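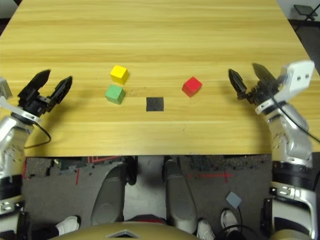

Painted wooden blocks last for generations if you look after them a little, and most of the looking after is simply keeping grit away from them. I sort mine by color first, on a pale table where every speck shows up. A black square laid down beside the red and green ones makes a good resting spot, and you will spot the dust between the blocks long before you feel it under your fingers. Wipe the tabletop first, then the blocks – a barely damp cotton cloth, one face at a time, and never a soak in the sink, however tempting it may be on a busy Saturday.

Once they are clean, try a little stack. Red at the bottom, green in the middle and yellow on top is how I like it, and if the tower leans you may have a sticky bit hiding on one of the faces. Go back over it with the cloth and let everything air overnight before it all goes into the box.

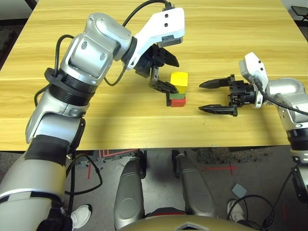
Gisela Ibarra wrote in to say that she keeps over 900 blocks for the playroom in Skestmont and puts a folded flannel between the layers, and that her reds have stopped rubbing off on the yellows. Thank you, Gisela, I have been cutting up old pajamas ever since!

Now, chips. Small ones can stay as they are, but do run a fingertip over them, and if anything feels rough, a few light strokes with very fine sandpaper will settle it.

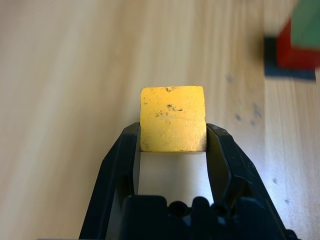 Yellow block with chipped paint and a smudged corner.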